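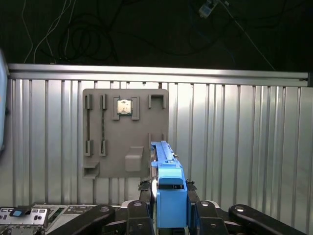 Lastent Service Cell – Setup and Care Guide
Section 4: Fixture board, gripper and wrist camera

Home | Contents | Previous section | Next section | Parts | Contact

Revised 4/8/24. Replaces all loose sheets kept with the cell.

This section covers the work to be done after the cell has been moved, after a gripper has been changed, or after 3000 cycles on the same set of fingertips. It assumes that the controller is already running and that the arm has been homed as described in Section 3. Allow one hour the first time.

CAUTION: Press the stop button and wait for the drive light to go out before you reach past the edge of the table. The finger links can close on a hand even when the arm itself is not moving.

4.1 Checking the fixture board

The fixture board hangs on the ribbed wall and holds the processor, the memory modules and other small parts while a computer is taken apart. If it sits crooked, every pick position on it will be off by the same amount, and the usual mistake is to re-teach them all one at a time.

1. Take all parts off the board.
2. Press on each corner. The board should not rock.
3. Wipe the pockets with a dry cloth. Do not use solvent on the gray plastic.
4. Set a processor in its pocket by hand, metal lid facing out. It should drop in without force and stay put when you tap the board.
5. Slide a memory module into each clip pair. If a clip has spread, replace the clip. Do not pack it with tape.
6. Run program 551 (board check). The arm visits each corner of the board and reports the error in the log.

Note: Program 551 does not check the drive pickup. That is done in 4.3.

4.2 Gripper screws and links

Do this with the arm parked at waist height and the fingers half open, so that you can get a hex key in from both sides.

1. Check every hex screw on the outer finger brackets first, then the screws on the center links. Snug is enough. The plates are machined and the threads will pull if you lean on the key.
2. Open and close the fingers by hand. The links should move evenly, with no click at the pivots.
3. Look at the fingertips from the side. Replace any tip with a frayed face or a chipped edge. Tips are changed as a pair.
4. If you use the blue attachment, check that it does not turn in its mount. Old tape should be peeled off completely before new tape goes on.
5. Clean the camera window with a lens cloth.

Note: Tips from the Jivach kit are slightly longer than the Lunau ones. Either will work, but the tool length has to be changed in the controller. Sigrun Nygård keeps the table of lengths.

4.3 Teaching the drive approach

Drives are held by plastic brackets at both ends. The fingertip should come to the drive from underneath. Coming in from the side works in free space, but close to a chassis panel there is very little room for the outer bracket.

1. Jog at slow speed until the fingertip is a finger's width below the drive.
2. Turn the wrist so that the outer bracket clears the panel and anything mounted on it, the processor socket above all.
3. Move up until the tip touches, then save the point.

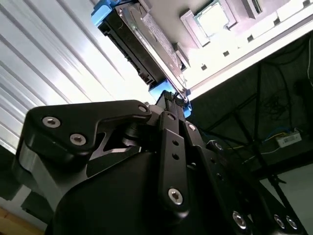

Fig. 4-2. Fingertip against the underside of the drive, near the chassis panel.

4. Back off along the same line and save the retreat point.
5. Run the approach three times in single-step mode. Watch the bracket, not the tip.

If the controller stops with error 1043 (contact too early), the tool length is wrong or the tip is not fully seated. Fix that first and leave the taught point alone.

4.4 Placing the computer

1. Stand the tower to the right of the fixture board.
2. Unplug the power cord and keep the power socket clear.
3. Leave enough space between the tower and the board for the gripper at full opening.

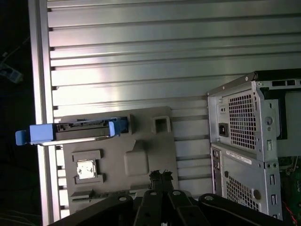 4. Move loose wires out of the path. Thin ones catch on the pivots.
5. Run the full cycle once at 11 percent speed with a hand on the stop button.

CAUTION: Do not raise the speed until a complete cycle has run without a stop. Report repeated stops to Horațiu Crăciun, and write down the program step before you clear the message.

Related sections
Section 3: Homing the arm
Section 5: Cable routing and strain relief
Section 6: Error messages
Manríquez table stand: leveling the feet
Spare parts list, August

This site uses cookies to remember your language and the last section you opened. Accept | Settings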